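Home | Events | Places | Random article

Gwynne Open Day

The Gwynne Open Day is a yearly robotics demonstration held at the Edach works in August. It was started by Nia Lougher and drew 234 visitors in its first year.

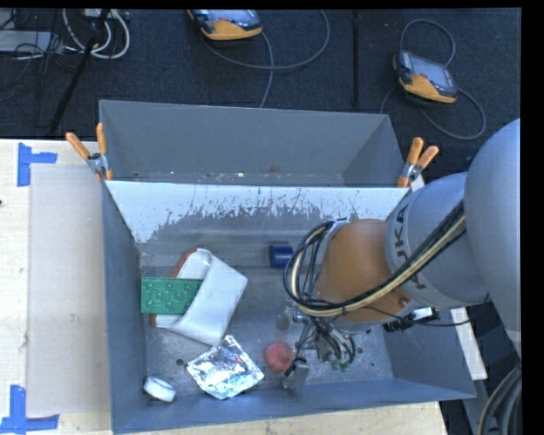
Picking sessions last 15 minutes each and are free to watch. Talks are given by staff from Gronine.

Related articles
Edach
Gronine
Jutis

Comments (2)
tomf: Is parking still at the Jutis end?
Maren: Yes, but it fills up by ten.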